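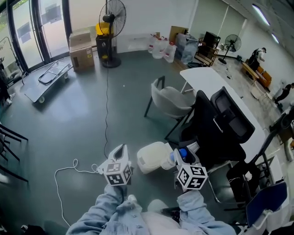 ## 3. The floor as a shelf

I should own up early that I didn't set out to write about floors. My notes from the first visits to Tusness are all about cupboards: who labelled them, who had the key, which ones were full of somebody's old mugs. Then Ysaline Cordier read through a batch of them and wrote "but where is everything?" in the margin, and she was right. The shared workrooms I was visiting had perfectly decent shelving, and I kept stepping over things to get to it.

So this section is about the things I stepped over. I'm using "floor stock" for anything that lives on the floor for longer than a working day (a clumsy term, I know, but Hutchins and I tried several and the others were worse). It leaves out chairs, tables and anything built to stand on the floor in one fixed place. It does include fans, which caused more arguing between us than anything else in the coding scheme. Amos Hutchins wanted them treated as furniture. I held out for floor stock on the grounds that a standing fan gets shuffled about all summer and then stays wherever it was last wanted, well into November.

### 3.1 What collects by the wall

The back wall is where the big stuff goes. In Figure 1 there's a good cluster of it: four large water jugs with red caps, a brown cardboard panel and a stack of clear plastic bags, with a wooden shelf unit right beside them. I love this corner. The shelf unit has a monitor on it, and the jugs sit next door on the floor, as big jugs did in nearly every room I went into. People at Julgate told me much the same story about theirs. A full jug is heavy, lifting it to a shelf is a nuisance, and once the full ones have a spot on the floor the empties go back to the same spot out of habit.

Flat things behave differently. Panels, trays and folded boxes get leant or laid against whatever is already there, so they follow the jugs, and bags follow the flat things. Emmett Van Dusen calls this "parking behind a lorry", and I've pinched the phrase for my own notes. Once a corner has one bulky item in it, it reads as a storage corner, and everybody treats it as one.

### 3.2 Bins, boxes and windows

Bins pull in a second sort of clutter. Look at the left side of Figure 1, where the black bin has a yellow container on top and a taped cardboard box standing next to it, over by the windows. I coded the container as "unresolved", our label for things near or on a bin that can't be sorted into rubbish or stock by looking. We had 17 unresolved items by the end of the Tusness visits, and I still couldn't tell you what half of them were waiting for. Asking didn't help much! Two people in the same room would give me opposite answers and then start discussing it with each other.

Boxes under windows are easier. Big glass windows take away the wall you might have put a shelf on, and the floor beneath them fills up instead. The Kasprzak building, refitted in 2013 with a great deal more glass, has the fullest window edges of any place I visited.

### 3.3 Cables and small things

Then there's the open middle. Cables are the main residents here. A long white one loops across the floor in Figure 1, and a thin black one runs down from the fan by the back wall. I gave up measuring cables after the first fortnight and simply noted whether a room had one crossing the open floor.

Small loose items I recorded separately, by type: lids, caps, tape, ties, pens. The jug on its side and the blue bottle cap beside it, in the same figure, went down as one container and one cap, and I made no attempt to pair them up. Everett Wojcik thought I was being fussy about this. He may well be right, but at Garnomov I'd confidently matched lids to tubs all morning and then found a drawer of spare lids in the next room, so I stopped doing it.

The low flat cart on the left was harder to place. It has wheels and a folded handle, so it's plainly meant to go somewhere, yet the carts I met on my visits spent long stretches parked, and people put things down on them as they would on a step. I coded carts as floor stock when bare and as shelving when loaded. The full coding sheet is in the appendix, with the fan entries marked so that anyone who agrees with Hutchins can take them out.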